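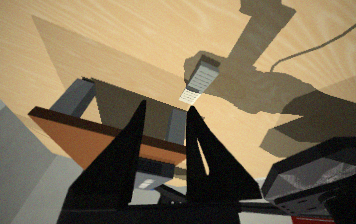

Keeping a light wood table light is turning out to be a bigger job than I bargained for, and I would love some advice before I put anything on mine that I can't take back off. We bought a big old kitchen table from an estate sale out in Lostthorpe in March, sanded it over a lot of long evenings, and now it is bare and gorgeous and I'm scared to let anyone eat at it. The color I want to keep is that pale tan, with the fine lighter grain going off in diagonal streaks and sort of fanning out toward the top right. The orange-brown of the little tilted board is what I'm afraid of! My last table went exactly that way after a few years of the wrong finish and I never stopped noticing it.

So what do people here use? I've been reading up on plain oil, hard wax oil, soap, water-based varnish, and by the end of an evening I have talked myself into and out of every one of them. My husband votes for varnish so we can stop thinking about it. My mother had a soap-finished table all through my childhood and it was the nicest thing in the house to put your hands on, so I have a soft spot there. We have kids, we have a dog who rests his chin on things, and we eat a great deal of tomato sauce. I've set aside around 200 dollars for the finish and whatever brushes and pads go with it, and I'd be happy to spend less.

porchlight_peg
New member
Kitchen & Dining Furniture > Finishes and Care

mapleandmud
Posts: 3,760

Welcome, Peg, and good for you for stopping to ask while it's still bare. I've been through this with three tables of my own and a couple for my sisters, and I'd go with a water-based varnish in a matte sheen. I know it isn't the romantic choice. But the clear water-based kinds stay closer to bare wood than any oil I've tried, and with tomato sauce in the picture every week you want something sitting on top of the wood to stop it. Three thin coats, a light sand between each, and don't go back over a patch once it starts to get tacky.

Do wet a corner with plain water first, though. The color you see while it's wet is pretty much the color you'd get with oil, and a lot of folks get a shock there and change their plans. It dries right back.

tansy_b

I'm going to disagree with maple, in a friendly way. Varnish looks lovely until the first real scratch, and with kids the first real scratch is coming by the weekend. Then you're either living with it or sanding the entire top, because a touched-up spot in varnish nearly always shows. With a hard wax oil you rub a little more into the bad spot and carry on with your day. I used the Umia one with a bit of white in it and it held the color back nicely. The white sounds alarming, I know – it looks like thin milk in the can – but once you've wiped off the extra you'd hardly guess it was there.

Buff it off well. If you leave it thick it goes gummy and you'll be pulling dog hair out of it until fall.

mapleandmud

I've touched up plenty of scratches in matte varnish that I can't find now without my glasses on, so I'll stand by it. It's the glossy stuff that shows every repair. But I'll give you that the oil feels nicer under your arms, and if Peg is the sort of person who enjoys a bit of upkeep she may be happier your way. I'm not that person. I do it once and then I want to think about supper.

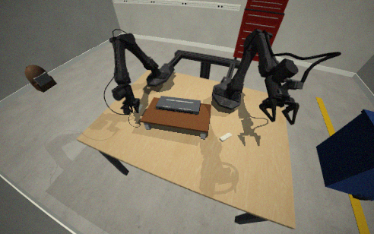

porchlight_peg

Thank you both so much, this is already more sense than I'd gotten out of a month of reading. I did the wet corner test this morning before anyone else was up, and oh my, it went dark and honey colored and I stood there in my robe feeling quite upset until it dried. So plain oil is off my list. I'm glad I found that out with a damp sponge.

Now I'm torn between the white hard wax oil and the matte varnish, and I still haven't heard anybody speak up for soap. Is it as silly an idea as my husband says? I should mention that the top is softwood. I'm fairly sure it's pine, it dents if you look at it wrong. The legs are something else and they're painted, so I'm leaving those alone for now, though there's a chip on one that bothers me every time I sweep.

Also, the store in Marsden carries sample cans of both kinds, so I could try them side by side on the underside if that's a fair test.

oldspoondrawer

I'll speak up for soap, somebody ought to! We've had a soaped table for years and I wouldn't swap it. You stir soap flakes into hot water, let it cool, wipe it on, leave it a few minutes, wipe off the extra, and let it dry. Do that several times the first week and then whenever it starts to look thirsty. It stays pale, it feels wonderful, and the flakes cost next to nothing, so you could spend the rest of that money on chairs.

Now, I won't fib to you. It does stain. Red wine will leave a mark, and so will tomato if you let it sit through a long dinner. Most marks fade after a wash or two, and the rest become part of the table as far as I'm concerned. If a mark makes you unhappy every time you walk past, soap will drive you up the wall. And don't wipe it with a wet cloth and go to bed, or you'll wake up to the grain standing up like a cat's back.

tansy_b

The underside is a fair test for color but a poor one for wear, so put your samples on and then be mean to them. Ketchup, a wet glass, a dab of coffee, leave it all overnight. And sand the test patch exactly the way you sanded the top. The underside of an old table is usually rough, and rough wood drinks up more finish and looks darker than you'd get upstairs, so to speak.

One more thing on sanding. What grit did you stop at? I had a neighbor who took her table up to 2,000 and was so proud of it, and then the oil just sat on top and smeared. I stop far coarser than that and so does everyone I know. Follow what it says on the can, the makers usually give a range.

sawdust_and_supper 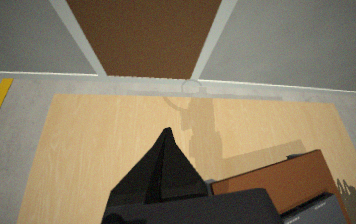
How long should a newly finished table sit before you eat at it?

Give it a full day before you lean on it, keep water and hot dishes off for as long as the can says it needs to cure, and for most oils and varnishes that means a week or longer. A tablecloth too early will stick or leave a pattern, so leave the top uncovered until then.

I'm adding that mostly from sore experience. I laid a cloth on mine after 2 days with company coming, and I had a very faint checkered table until I sanded it out the next spring. Otherwise I'm with maple on the varnish for pine. Oil won't do a thing for the dents, and to be fair varnish won't do much either, but it'll keep the sauce out of them. If you can find the Ollby matte, it's easy to brush and doesn't smell up the kitchen.

Please also think about your window. Pine goes more yellow in the sun whatever you put on it, and a finish can slow that down but I've never had one stop it. I turn our table end for end a couple of times a year so it changes evenly, and I move the fruit bowl along when I remember.

mapleandmud

Good call on the window. And since Peg may go the oil route after all, the rags need saying out loud. Oily rags can heat up and catch fire by themselves if they're balled up in a trash can. Lay them out flat outside to dry, or soak them in water, every single time.

oldspoondrawer

Seconding the rags, please do take that seriously. (No such trouble with soap, I'll just mention.)

porchlight_peg

I had no idea about the rags, thank you. I stopped at 180, so I think I'm fine there. I've decided to get the sample cans of the white oil and the matte varnish, mix up some soap for a third patch to keep spoondrawer happy, and leave ketchup on all of them overnight. I'll have to keep the dog shut in the other room or he'll have the experiment cleaned off before I'm up. The table does sit right beside a south window, so I'll be turning it too, once I get somebody to take the other end.

I'll come back and tell you how the patches look. If anyone has done white oil on pine in particular, I'd still like to hear how it's aged.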